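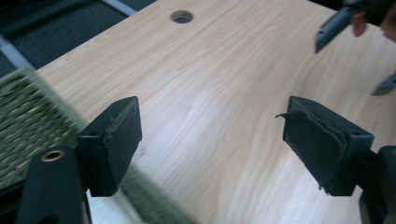 Wood grain and a cable hole.

Zoltar 4, reviewed: your own private inflation rate, for $152 a year

Every month the official inflation number comes out, and every month my brother-in-law says it's made up. His groceries, he says, have doubled. I used to argue with him using charts. This spring I bought software instead.

Zoltar, from a small outfit called Jiklow, promises to work out the inflation rate for your household and compare it with the national one. You feed it bank and card statements, it sorts your spending into categories, matches each category to a published price series, and weights the whole business by what you buy. The basic plan is $152 a year. The Pro plan is $200 and adds regional prices and an export button. The export button should be in the basic plan. I'll come back to that, with feeling.

Setup took me most of an evening. Zoltar has 342 spending categories, which sounds thorough until you watch it pick among them. My dentist went in as "recreational services." A hardware store run turned up under "fresh fish and seafood," and I still don't know what I did to cause it. You can drag things where they belong, and it does remember, so by the third month of statements I was only fixing a handful per page. Cash is hopeless. Zoltar calls it "other" and assumes it rises with everything else.

The regional feature multiplies those categories across eight regions, giving what the sales page describes as 2,736 local price series. Technically it does. A good many of the ones I opened were the national series wearing a regional hat. There's a small gray "n" next to those. The explanation of the small gray "n" is in the help file under Notation, for anyone who likes to spend April in a help file.

Once it's fed, though, the thing is good. My household rate came out a bit under the national one, mostly thanks to a fixed-rate mortgage and a car too old to have opinions about. Rent is a big piece of the official basket and I don't pay any. If you rent and moved last year, expect a very different answer. The breakdown screen shows which categories are pushing you above or below the average, and it's the best single screen in the program: plain bars, sensible labels, a switch between one-month and twelve-month changes. I learned that car insurance was doing more damage to us than all the food put together. I had been blaming cheese.

I ran my brother-in-law's statements too, with his permission and over his shoulder. His rate was higher than mine and higher than the official figure. His groceries had not doubled. He'd started buying a lot more of them, which Zoltar handles correctly by treating quantity and price as separate matters, and he handles by blaming the central bank.

Now the complaints. The forecast tab draws a confident line three years into the future and offers no range around it. I asked support how it's made and got a courteous reply from Horațiu Crăciun, who said it extends the recent trend. A ruler would do the same and costs less. I'd like that tab removed, or at least moved somewhere I can't show it to relatives.

The income comparison is weak too. You type in your household income and it tells you which tenth of the population you're in, with no adjustment for how many people live on the money. A single person and a family of six on the same pay get the same badge. For a program this fussy about the price of fish, it's an odd place to stop caring.

And the export. On basic, you can look at your own categories all day but you can't get them into a spreadsheet without paying another $48. Darport's rival program lets you export everything, then again it only has broad headings like "food" and "transportation," so there's less to carry out the door. Bucur is free and mostly wants to sell you a loan.

Dennis Kariuki, who does the books for two friends of mine, uses Pro to decide how much to raise retainers each year and swears by it. For that job I'd pay the $200. For settling a family argument, basic is enough, and the argument won't be settled.

Good: the breakdown screen, memory for corrections, quick support
Bad: forecast tab, income comparison, export held hostage
Verdict: buy basic, skip the forecasts, check your seafood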